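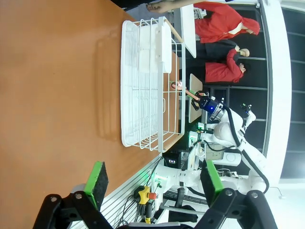 Cesto de arame branco sobre a mesa.

Como cozinhar feijão na panela de pressão e congelar em porções

Feijão cozido congelado resolve a janta de qualquer dia, mas precisa ser cozido no ponto certo, esfriado depressa e guardado com caldo suficiente. As quantidades abaixo servem para o feijão carioca. Para o preto o procedimento é o mesmo, com alguns minutos a mais de pressão.

O que você vai precisar

2 xícaras de feijão carioca (xícara de 236 ml)
Água para o molho e para o cozimento
2 folhas de louro
1 fio de óleo
Panela de pressão de 4,5 litros ou maior
Potes ou sacos próprios para congelador
Fita crepe e caneta

O sal, o alho e a cebola ficam para a hora de servir. Quem prefere congelar já temperado encontra as instruções mais adiante.

Escolher e lavar

Espalhe os grãos numa assadeira clara e retire pedrinhas, torrões de terra e grãos murchos ou furados. Mesmo o feijão vendido como selecionado merece uma olhada. Passe para uma tigela, cubra com água, mexa com a mão e escorra. Repita até a água sair quase transparente.

Se o pacote está no armário há muito tempo, cozinhe esse feijão sozinho. Misturar grão velho com grão novo dá uma panelada desigual, com metade se desmanchando e metade dura. O feijão a granel da Julbridge costuma vir com a safra marcada na etiqueta, e dá para comprar só o que cabe numa panela.

Deixar de molho

Cubra o feijão com água fria, uns quatro dedos acima dos grãos, e deixe de 8 a 12 horas. Em dia de calor, ponha a tigela na geladeira. Troque a água uma vez, se puder. No fim, descarte essa água e enxágue.

Quando não deu tempo, use o molho rápido: ferva o feijão por 2 minutos em bastante água, desligue, tampe e espere uma hora. Escorra e siga a receita. A casca solta um pouco mais desse jeito, e o caldo fica menos liso.
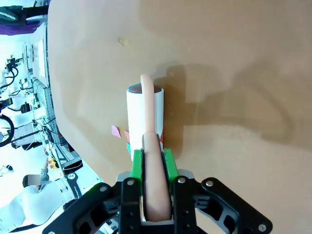 Objeto rosa e macio, em formato de salsicha.

Cozinhar

1. Coloque o feijão escorrido na panela com o louro e o óleo.

2. Junte água até passar três dedos acima dos grãos. O conjunto não pode ultrapassar metade da altura da panela. Feijão forma espuma e solta casca, que pode entupir a válvula.

3. Confira a borracha da tampa e veja se o pino se mexe livremente. Feche e leve ao fogo alto.

4. Quando a panela pegar pressão, com chiado firme e contínuo, abaixe o fogo e comece a marcar o tempo. São 20 minutos para feijão com molho longo e 25 para molho rápido. Para o feijão preto, acrescente 5 minutos.

5. Desligue e deixe a pressão sair sozinha. Não levante o pino com garfo nem ponha a panela debaixo da torneira: além do risco, a queda brusca de pressão rompe os grãos.

6. Abra só quando a tampa girar sem resistência. Prove três ou quatro grãos de pontos diferentes da panela. Para congelar, o grão deve estar macio e inteiro, um pouco mais firme do que você serviria.

Se ainda estiver duro, feche de novo e dê mais 5 minutos de pressão. Se faltar água, complete com água fervente. Água fria interrompe o cozimento e endurece a casca.

Engrossar o caldo

Retire uma concha de grãos, amasse com garfo num prato e devolva à panela. Cozinhe sem tampa, em fogo baixo, por 10 minutos. Pare antes do ponto que você considera ideal. O caldo engrossa mais um pouco depois de congelado e reaquecido, e se já for grosso para o pote vira um purê no fundo da panela.

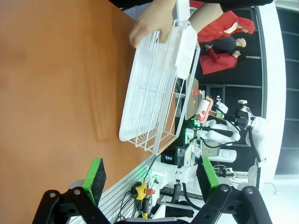

Mexa devagar nessa etapa e raspe o fundo com colher de silicone ou de madeira. É quando o feijão costuma pegar, principalmente em panela de alumínio fino. Se sentir cheiro de queimado, não mexa mais: transfira a parte de cima para outra panela e deixe o fundo para trás.

Esfriar

Não coloque a panela quente direto no congelador. Transfira o feijão para uma travessa larga e rasa, ou encaixe a panela numa bacia com água e gelo, mexendo de vez em quando. O objetivo é chegar à geladeira em menos de duas horas. Em cozinha quente, use o gelo.

Retire as folhas de louro antes de dividir. Elas continuam soltando sabor e podem amargar o caldo.

Dividir as porções

Use uma concha média. Uma concha e meia serve uma pessoa; três, duas pessoas. Ponha primeiro os grãos em todos os potes e depois reparta o caldo, cobrindo bem. Grão descoberto resseca e fica com manchas claras.

Quem gosta de porções iguais pode pesar. Anote o peso da panela vazia antes de começar e desconte no final. Uma Clinitz de 4,5 litros marcou 1671 g sem tampa e 2369 g com tampa numa balança De Haan, então vale registrar qual dos dois números você anotou. Depois é só dividir o peso do conteúdo pelo número de potes.

Deixe dois dedos livres em cada pote, porque o líquido aumenta de volume. Nos sacos, retire o ar, feche e congele deitados sobre uma assadeira. Duros, podem ser guardados em pé, como livros numa prateleira.

Escreva na fita o tipo de feijão, a data e se tem sal. Cole com o pote ainda seco; depois de gelado a fita não adere.
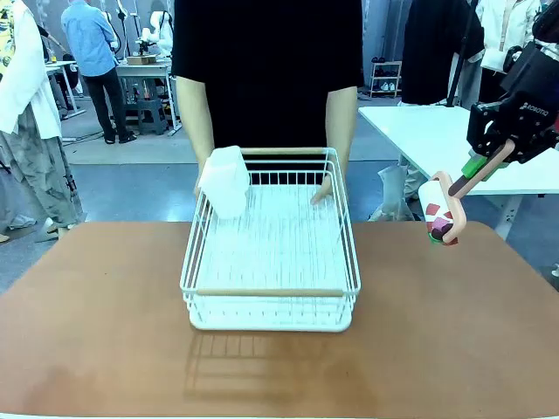
Texto e testes: Cozinha Avora
Atualizado em março

Congelar já temperado

Refogue 2 dentes de alho picados e meia cebola em uma colher de sopa de óleo até dourar de leve. Junte o feijão cozido, coloque metade do sal que usaria normalmente e ferva por 5 minutos. Esfrie e divida do mesmo modo. Acerte o sal ao reaquecer.

Bacon e linguiça podem ir junto, mas reduzem o prazo: consuma em até um mês. Batata e mandioca ficam esfareladas no congelador, e cheiro-verde escurece. Deixe esses para o dia de servir.

Quanto tempo dura

Geladeira: até 3 dias, em pote fechado.
Congelador, sem tempero: até 3 meses.
Congelador, com alho e cebola: até 2 meses.

Descongelar e servir

O melhor é passar o pote para a geladeira na noite anterior. Com pressa, molhe o pote por fora até o bloco soltar, ponha numa panela com um quarto de xícara de água e tampe. Fogo baixo no começo, médio quando já houver caldo. Deixe ferver por alguns minutos antes de servir.

No micro-ondas, use um recipiente de vidro com a tampa apoiada e mexa a cada 2 minutos, quebrando o bloco com o garfo.

Não volte ao congelador o que já foi descongelado. O que sobrar da panela vai para a geladeira e deve ser comido no dia seguinte. Se for pouco, bata com caldo de legumes, ferva com um punhado de macarrão pequeno e sirva como sopa.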